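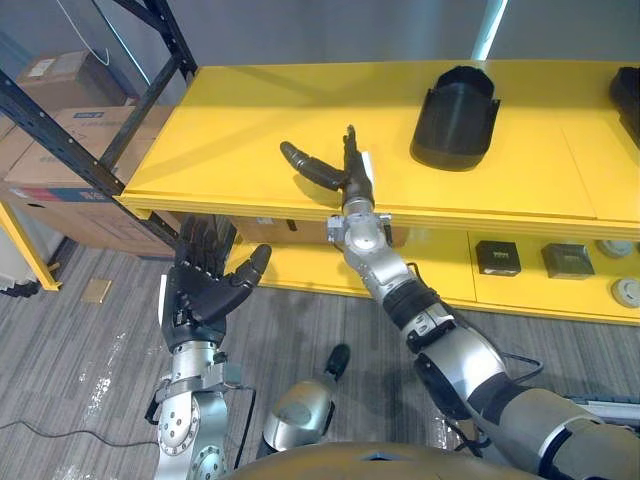 Re: December visit, who is coming and what will be shown

Hello all. The demonstration at Sultivine is going ahead, and I went over to see the setup so that I could answer the questions people have been sending me. The task they plan to show is picking from shelves. The robot stands on the carpet in front of the yellow shelving and takes one item at a time when an operator calls for it. It has two arms with five-fingered hands, black, on silver forearms. The items are a mixed lot on purpose. On the top shelf there are black curved pieces shaped like visors, and on the shelf below there are small dark boxes and a couple of round white and grey things, so the hands have to deal with flat, curved and round shapes in the same run. The top shelf also has a raised lip along the front edge, and the hand has to come over it before it can get hold of anything. Tsz-kin Sin, who runs the session, told me the lip gave them more trouble in November than any of the items did.

I have answered Covadonga's questions in line below.

On Monday Covadonga Bravo wrote:

> Thanks for arranging this. Before I put my name down I have a few
> questions.
>
> 1. Is the robot working by itself or is somebody driving it? The
> notice says "automated picking" and the last time we went to see
> automated picking there was a man with a joystick behind a curtain.

Both, at different times. The first half is driven. An operator wears a headset and a pair of gloves, and the arms follow. You will be able to see the operator, who stands beside the visitors. The second half is run from the program they trained on the driven runs. Tsz-kin says the second half is slower and will fail sometimes, and they are not going to hide the failures or restart when one happens. If an item is dropped it stays on the floor until the run is over.

The program was trained on 1876 recorded picks. I asked whether that included the bad ones and was told no, the bad ones are kept separately.

> 2. How close can we get? I would like to see the fingers, and from
> the back of a room I may as well watch a video.

There is a line on the floor and everybody stays behind it while the arms are powered. After each half they cut the power and you can walk up and look at the hands for as long as you like. Please don't bend the fingers or pull on the cables that run along the arms. You may handle the items on the shelves if you put them back where they were.

There will also be a screen showing the view from the robot's head camera. I found that more useful than watching from the side. You see both hands and the shelf from above, and you can tell when a thumb is going to catch on something well before it happens.

> 3. At Ortuño we pick from wire bins, and the bins are deeper than any
> shelf. Will they show bins?

No bins this time. They have tried bins with the same hands and weren't happy with it. The wrist is wide compared with the fingers and hits the rim. If you bring one of yours along they will have a look at it after the session, but don't expect to see it picked from.

> 4. What does it do in an hour? I don't need a sales figure, I need
> what it did last week.

I wrote down what was on their log sheet. In the driven mode, 96 picks in an hour. In the trained mode, 80. Neither number counts the time for putting the items back on the shelves, which a person does by hand. I asked for longer runs and was shown one of 744 picks spread over several days, with the same operator throughout. They will have the sheets out on a table.

> 5. Is Onel coming? We could share a car.

Two people from Onel have signed up. Write to them directly, I don't want to post their numbers to the whole list. Grulel has not replied.

A few practical points for everybody.

The entrance is at the side of the building, next to the loading door. The front door is locked and the bell there does not work.

Masks on the whole time, and no more than eight visitors in the room at once. If more than eight sign up we will split into two groups and the whole thing will be run twice. Tell me if you can only make the earlier one.

You can take photos of the robot and the shelves. Ask before you photograph the operator's screen.

Wear shoes you can stand in. There are four chairs.

Send me your name and company by Friday, off the list please. Covadonga, I have put you down for the first group unless you tell me otherwise.

Marion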